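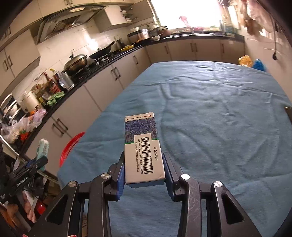 Caja de medicamento sujeta con la pinza de mano sobre el mantel azul de la cocina.

Pinzas y medicamentos en la cocina: normas de uso

Estas reglas valen para pinzas de mano y para brazos de sobremesa. Las usamos en el taller doméstico de Mivholm y las revisa Elif Naz Karakaya cada mes de octubre.

Sujete los cartones por los cantos, nunca por las caras anchas. Un estuche de medicamento se hunde con muy poca fuerza y el blíster de dentro puede abrirse.

El código de barras y el código de trazabilidad tienen que quedar a la vista. En la caja de la foto se leen los caracteres 药品追溯码 junto al código de barras: es el dato que hay que anotar antes de guardar nada.

Trabaje a 5 cm de la mesa como máximo. Si la caja se cae desde ahí, no pasa nada.

Estire el mantel. Los pliegues altos enganchan las puntas de la pinza y vuelcan los envases pequeños — con frascos de vidrio, mejor quitarlo del todo.

Los fogones, apagados mientras haya una pinza en uso en la cocina. Con un brazo motorizado, además, deje 575 mm libres a cada lado.

Limpie las almohadillas de las puntas cada 13 cajas, con un paño apenas húmedo y sin alcohol. Cámbielas cuando el material brille.

Los medicamentos no se quedan en la cocina. Al terminar van a un armario alto, seco y con cierre.

Si la pinza falla 3 veces seguidas con el mismo envase, guárdelo a mano y apunte el modelo en la hoja.

Revisado el 20 de marzo.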